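The quilts of Sirnel, by way of Arnbridge

Alina Cozma had told me to come at 10, and when I came at ten she was still having an argument on the telephone about wool. It was a friendly argument, as far as I could tell from my side of it, and it ended with her laughing and saying "well, wash it again, then" and putting the kettle on with her free hand. "He thinks clean is when it looks clean," she said to me, as though I'd been in on the whole thing from the start. "Clean is when it smells of nothing. Do you take sugar?"

I had come to Arnbridge to talk about quilts, though she would like me to say at once that they aren't patchwork. She has nothing against patchwork. Her own are the plain, heavy, stitched kind that she grew up under in Sirnel, a layer of wool between two pieces of cloth, sewn through by hand in a pattern that starts at the middle and works its way out. There's a Romanian word for one, plapumă, which she had me repeat until I was nearly right.

"In English I say quilt and people think of little squares and flowers," she said. "I say duvet and they think of feathers. I say eiderdown and they think of their grandmother, and this is the closest, but it's wool, so it's wrong. For a while I said wool blanket with stitches. Now I say come and lie under it, and then we can talk about the name."

She learned at the Zovora workshop, which was two rooms behind the bakery in Sirnel and which everybody simply called Zovora, after the family that had owned it. She went there in July, the summer she left school, meaning to stay until something else came up. The first month she wasn't allowed near a needle. She pulled wool apart with her fingers, hour after hour, taking out the burrs and the bits of straw, and she went home with her hands so soft from the grease that her mother was jealous.

"I was bored, of course I was bored, I was a girl and it was summer and you could smell the bread through the wall all morning," she said. "But you learn the wool that way. There's wool from the neck and wool from the back, and wool from the legs that you don't want in a quilt at all, it's like sleeping under a doormat. I can tell you this in one minute. I could not have felt it in one minute. You understand? It took the month."

After the wool came the laying out, and after that, in the second winter, the sewing. The laying out is the part she still finds hardest, and the part she talked about longest (I had two cups of tea during it, and a piece of walnut cake). You put the wool down by hand, in thin sheets, each one crossing the one beneath, and you go on until the whole thing stands up far higher than seems sensible. Then you press on it with your forearms and feel for the thin places. You don't look for them, she said, because wool will fool your eyes. You shut your eyes and lean.

I asked what happens if you miss one.

"Then somebody has a cold knee in January," she said. "And they don't know why. They think they're getting ill! They buy socks. And it's me, it's my fault, two years ago, I was thinking about my lunch."

The old woman in charge of the laying out was very strict about lunch, it seems, and about talking, and about rings, which had to come off and go in a saucer on the windowsill. Alina remembers Zovora as a silent sort of place. Everyone bent over, the one radio turned down low for the weather and then off again.
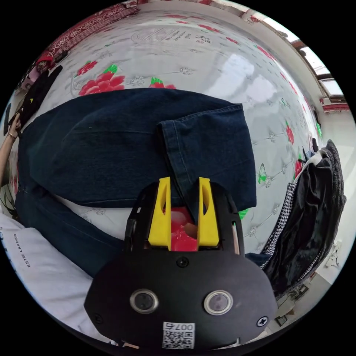
Luminița Bratu remembers no silence whatever. She told me over the telephone, the week after my visit, that Zovora was the noisiest place she had ever worked in, that there was singing from the moment the door was unlocked, and that Alina was generally the one who had started it. She said the rule about talking lasted until the old woman went out to fetch her bread. She said I was to ask Alina about the song with the goose.

I did ask. There was a pause on the line, and then Alina said that Luminița had always had a very good imagination, and could we please talk about thread.

So, thread. It's cotton, and it's waxed, and she does the waxing herself by drawing each length over a lump of beeswax that has deep grooves worn in it. The stitches go right through all the layers and come up again a finger's width along, and every so often there's a tiny back stitch, so that if the thread breaks in one place the rest will hold. The pattern she uses most is a sun, or what she calls a sun, with curved rays coming away from the centre and a plain border. There was another in Sirnel that she calls the river, and a very old one with hearts in the corners that was only ever made for weddings.

She has made a wedding one just once since she came to England. It went to Trevor Poirier and his bride, and it took her most of a spring. She charged them too little and has no regrets about it. "He wrote me a letter," she said. "A real one, with a stamp. He said they had fought over which side gets more of it, and they'd only been married nine days. I thought, good, it's working."

What took her longer to get right was the English bed. In Sirnel the quilts were made to one size, more or less, and beds were whatever size they were, and if your feet stuck out you bent your knees. People in Arnbridge wanted to know about singles and doubles and kings. They wanted to know if it would fit the cover they had already got. Some of them wanted it to go in the washing machine, and here she put her cup down.

"No," she said. "I'm sorry. No. You hang it out of the window on a dry day. You beat it a little, nicely, like you're telling off a child you love. If it's been ten years, or there has been a baby on it, you bring it back to me and I open it up, and I wash the wool, and I card it again and put it in new cloth. It comes back better. My mother's has been opened four times. It's the same wool my grandmother slept under, some of it. Not all, I won't lie to you, you always lose a bit and put a bit in."

The carding she does on a Husar, a hand-cranked machine that came over from Sirnel in the back of a cousin's van, wrapped in a carpet. It has two drums covered with fine wire teeth, and it squeaks on every turn no matter what she puts on it. She's had offers for it from people who wanted it as an ornament for the hall. She would sooner sell the van, she said, and it isn't even her van.

I wanted to know how a wool quilt feels to sleep under, since I had only ever had the puffy sort, and instead of answering she marched me upstairs. I had to take my shoes off. I'm not in the habit of lying down in the middle of an interview, and I was going to say so, but by then the thing was over me and I found I'd rather lost interest in saying anything. It's heavy. I had expected to be hot and I wasn't. The weight is spread very evenly, and it goes on pressing gently whichever way you turn. I could hear her downstairs rinsing the cups, and then for a little while I couldn't hear anything. 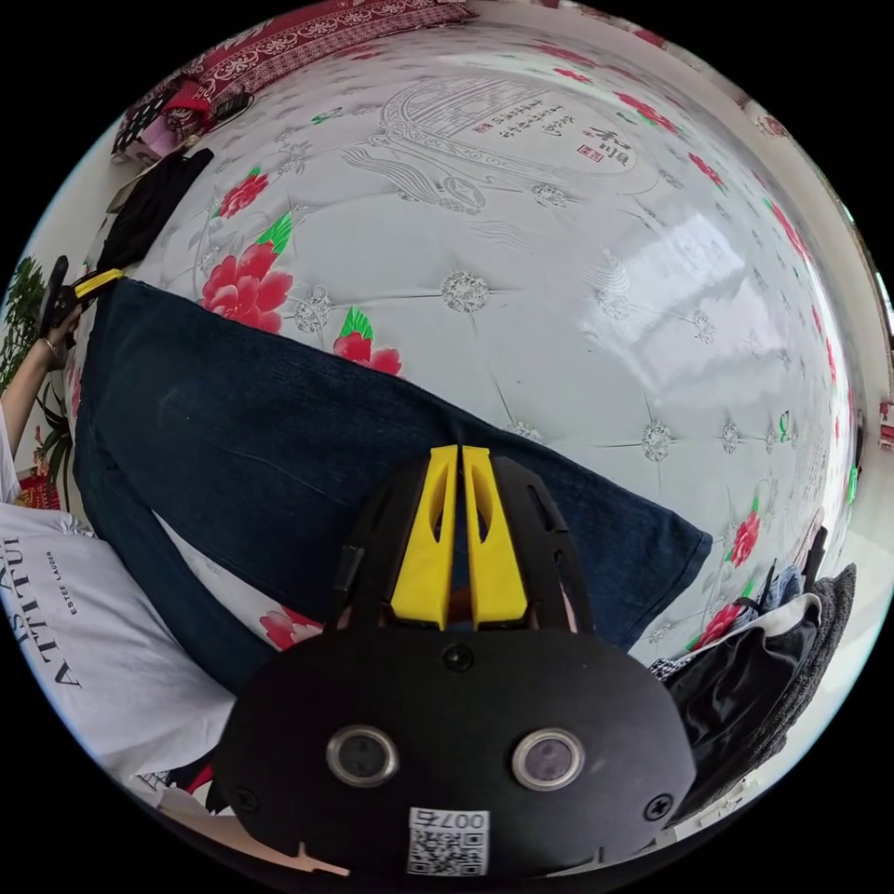 Looking down on the bed.

She was kind about it. She said it happens with most customers, and that the ones who stay awake generally don't buy.

We talked a bit about sleep after that, back in the kitchen. She has opinions. She thinks people in this country heat their bedrooms too much and open their windows too little. She thinks a bed should be made in the afternoon and left thrown open all morning to air, and that anyone who makes theirs the second they get out of it is tucking the night in with them. Her neighbour Corina Hodoroagă makes hers before breakfast and the two of them have given up discussing it. She thinks reading in bed is fine, eating in bed is fine if you're ill, and worrying in bed should be done sitting up, "so you get cold and stop".

I asked whether anyone was learning from her, and she went rather quiet and turned the sugar bowl round by its handle. There was a girl for one winter, very quick, lovely small stitches, who moved away when her husband got a job on the coast. There's a man who comes now and again and is good at the wool and hopeless with a needle. And there's Stela Oprea, still in Sirnel, 86 years old, the last of the Zovora women to have made the hearts in the corners from memory. Alina rings her with questions. Often they're questions she knows the answer to.

"I ask her, how did we turn the point on the heart? And she tells me, and then she tells me who was courting whom that year, and what it cost for a loaf, and then it's an hour," she said. "I write it down. I've got it all in a school notebook, the stitches on one side and the gossip on the other. I think if somebody finds it they'll want the gossip."

The Zovora workshop closed after 35 winters. The bakery took over the two rooms for flour. Alina went to see them on her last visit and asked if she could stand inside for a minute, and the baker, a young man she didn't know, said she could stand there as long as she liked if she didn't mind getting her coat white. She said there were still needles down between the floorboards. She got one out with a hairpin and it's in her pincushion now, though it's too bent to sew with.

Before I left she made me feel three handfuls of wool with my eyes shut and say which was from the neck. I got it wrong, and then I got it wrong again with what was left. She gave me the rest of the walnut cake in a piece of foil, and she was already on the telephone when I reached the gate, asking someone whether they'd washed it yet.

Alina Cozma takes orders from spring onwards and doesn't post quilts. You have to go and fetch yours, and she'd like you to bring a big clean bag.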